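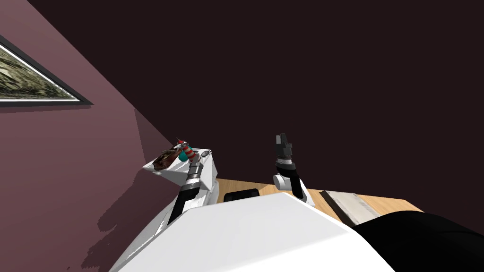

Rolling out a major OS update to managed phones and tablets
Speaker notes, Erlinda Pascual, 20th February

Slide 1. Title
Introduce self. I run device management at Clatska. Session covers one update cycle, from beta enrollment to the point where we close the deferral window. Questions at the end, except on terminology.

Slide 2. Fleet
1000 devices under management, 900 of them tablets. The rest are phones issued to field staff. All are supervised and enrolled through Hokard. Two hardware generations are in use. The older one has less storage, and this matters on slide 6.

Slide 3. What the deferral setting does
A deferral hides the update from the user for a set number of days after release. It does not block an install started from a cable and a computer. We had the cable route open for two cycles before we noticed. Check the pairing restriction in your own profile.
Minor security updates are on a separate timer. Do not set both timers to the same value by habit.

Slide 4. Rings
Ring 0: IT staff, beta builds, no support promise.
Ring 1: 80 devices, mixed roles, both hardware generations. They get the public release on day one.
Ring 2: everything else.
Ring 1 members are picked by app usage. Department is a poor stand-in. Two people in the same office may share only the mail client and the browser. Pull the installed app report from Hokard, sort by app, and keep adding devices until each supported app appears at least twice.
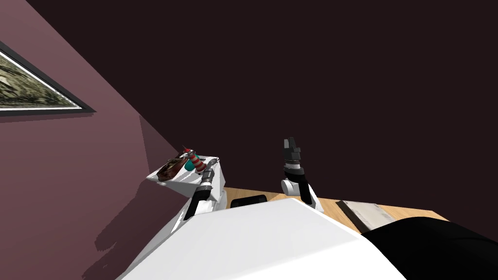 Slide 5. App testing
In-house apps first. Ignacio is our inspection form app, and it broke in the second beta when the file picker changed. Attachments saved to the local folder opened as zero-byte files. Fixed by moving to the current picker API.
Vendor apps: ask for a written compatibility statement with a version number in it. "We support the latest version" is not usable, as it was true of the previous version as well.
Test sign-in on a fresh install and on an upgraded device. Cached tokens hide failures on the upgraded one.

Slide 6. Storage
The over-the-air package needs free space for the download and again for the unpack. Older tablets fail at the second step and report a generic error. Hokard shows the failure as "pending", so the dashboard looks healthy.
Workaround: a smart group on free space, checked nightly. Devices under the threshold get a prompt to clear downloaded media. If the prompt is ignored for a week, the help desk calls.
(Skip the storage chart if time is short. It is in the handout.)

Slide 7. Network
Caching server at each site with more than a handful of devices. Confirm the client is using it by reading the server log. The client-side status page is delayed.
Mokedska is our remote site with the slow link. Updates there are scheduled overnight, with devices on chargers. A device below the battery minimum postpones without an alert.
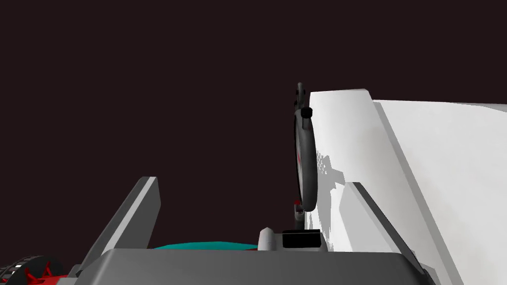 Slide 8. Rollback
There is none worth planning on. Signing for the previous version ends on the vendor's schedule, and a restore wipes the device. Backups taken on the new version will not restore to the old one. State this to management before Ring 2 starts, in writing.

Slide 9. Closing the window
Ring 2 opens when Ring 1 has no open severity-one tickets. We then set an enforcement date and show it in the prompt. Users can pick a time up to that date. After it, the install runs at the next idle period.
Stragglers are mostly devices in drawers. Mark them lost after two missed check-ins.

Slide 10. Next cycle
Beta enrollment for Ring 0 opens in June. Changes planned: per-app sign-in tests run by script, and a separate smart group for shared tablets.
Handout link on last slide. Leave it up during questions.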